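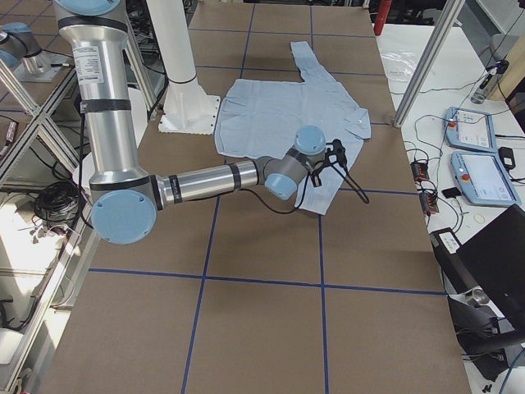

깃은 뒤집으면 된다, 사람은 좀 어렵고

셔츠 수선집 '보스만'의 로스 반덴베르허를 만나다

로스 반덴베르허는 인사를 하면서 내 눈을 보지 않았다. 그가 본 것은 내 셔츠 깃이었다. 3초쯤 지나서 판결이 나왔다.

"면도를 왼쪽부터 하시네요. 그쪽이 먼저 닳았어요."

오른쪽부터 한다고 대답했더니 그는 그럼 가방끈 때문이라고 했다. 나는 가방을 다른 의자로 옮겼다.

보스만은 1965년에 문을 연 셔츠 수선집이다. 바지도 코트도 받지 않는다. 간판에 적힌 이름은 첫 주인의 성이고, 지금 가게를 꾸리는 반덴베르허 자매와는 피 한 방울 섞이지 않았다. 손님의 절반은 여전히 로스를 보스만 씨라고 부른다. 정정하기를 그만둔 지 오래라고 했다. "세금 고지서만 제 이름으로 정확히 오더라고요."

가장 많이 들어오는 일감은 깃 뒤집기다. 목에 닿아 해진 깃을 몸판에서 떼어 낸 다음 앞뒤를 바꾸어 다시 박는다. 해진 면은 아래로 숨고, 멀쩡한 면이 위로 올라온다. 할머니 세대에게는 상식이었던 일인데 요즘 손님들은 마술이라도 본 표정을 짓는다고 한다.

"한 번밖에 못 하는 마술이에요. 두 번째 들고 오시면 제가 같은 깃을 알아봐요. 그분은 제가 못 알아볼 줄 아시고."

두 번째에는 어떻게 하느냐고 물었다. 셔츠 뒷자락에서 천을 잘라 새 깃을 만든다고 했다. 잘라 낸 자리는 다른 천으로 메운다. 바지 속에 넣어 입으면 아무도 모른다. "그러니까 그분들은 평생 셔츠를 빼입으면 안 되는 거죠. 계약서에 쓰고 싶은데 동생이 말려요."

그 동생 이네커는 안쪽 방에서 단추를 고르다가 "쓰자고 한 건 나야" 하고 끼어들었다. 이네커의 담당은 단추와 소매, 그리고 언니의 말을 고치는 일이다. 서랍 95개에 단추가 색이 아니라 두께 순으로 들어 있다. 색은 눈으로 보면 되지만 두께가 다르면 단춧구멍이 금세 안다는 것이 그의 논리다. 흰 단추 하나를 찾으려면 서랍을 꽤 여러 개 열어야 한다. 내가 지켜보는 동안에도 그랬다. 이네커는 그 시간이 즐겁다고 했고, 로스는 창밖을 보았다.

원단 이야기로 넘어가자 두 사람의 의견이 갈렸다. 로스는 이탈리아풍 이름을 단 셔츠를 믿지 않는다. 코테티(Kotetti)는 깃심을 풀로만 붙여서 몇 번 빨면 기포가 올라온다고 했다. 졸라(Zolla)는 바느질이 촘촘한데, 너무 촘촘해서 뜯다가 욕이 나온단다. "잘 만든 옷이 고치기는 제일 나빠요. 그래서 저는 적당히 만든 옷을 존경합니다." 이네커는 졸라를 두 벌 갖고 있다. 언니가 고쳐 준 적은 없다고 한다.

수선비는 깃 하나에 30유로다. 비싸다는 사람도 있고 싸다는 사람도 있는데, 비싸다는 사람이 더 자주 온다. 새 셔츠가 그보다 싸지 않느냐고 조심스럽게 물었더니 로스는 그렇다고 순순히 인정했다.

"싸죠. 그런데 새 셔츠는 불편하잖아요. 팔꿈치가 어디 있는지 아직 모르니까. 손님들은 돈을 아끼러 오는 게 아니에요. 9년 동안 길들인 걸 처음부터 다시 하기 싫은 거예요. 결혼도 비슷하다던데, 저는 안 해 봐서요."

지난 10월에는 로르케로(Lorkero)라는 세탁소 체인에서 연락이 왔다. 지점마다 수선 접수대를 놓고 일감을 모아 보내겠다는 제안이었다. 담당자는 '확장'이라는 말을 여러 번 썼다고 한다. 로스는 생각해 보겠다고 했고, 정말로 생각해 보았고, 거절했다. 이유를 묻자 그는 재봉틀에 기름을 치며 한참 뜸을 들였다.

"그 집이 다림질을 너무 세게 해요. 단추가 깨져서 오는 셔츠는 대개 거기서 온 겁니다. 같이 일하면 제가 더 이상 흉을 못 보잖아요."

집에서 할 수 있는 관리법을 하나만 알려 달라고 했다. 로스는 빨기 전에 깃의 단추를 풀라고 했고, 이네커는 단추를 모두 풀라고 했다. 둘은 이 문제로 몇 분간 네덜란드어로 이야기했다. 통역은 중간에 포기했다. 최종 합의안은 이렇다. 소매 단추는 푼다. 깃은 세워서 빤다. 건조기는 각자 양심에 맡긴다.

일어서려는데 로스가 내 셔츠를 두고 가라고 했다. 입고 온 옷이 이것뿐이라고 하자 그는 옷걸이 쪽을 턱으로 가리켰다. 찾아가지 않은 셔츠들이 거기 걸려 있었다. 내가 고른 것은 소매가 손등까지 내려왔다. 이네커가 접어 올려 주면서 잘 어울린다고 했다. 로스는 아무 말도 하지 않았다.

내 셔츠는 다음 주에 찾으러 가기로 했다. 접수증에는 성과 전화번호, 그리고 '가방끈'이라고 적혀 있다.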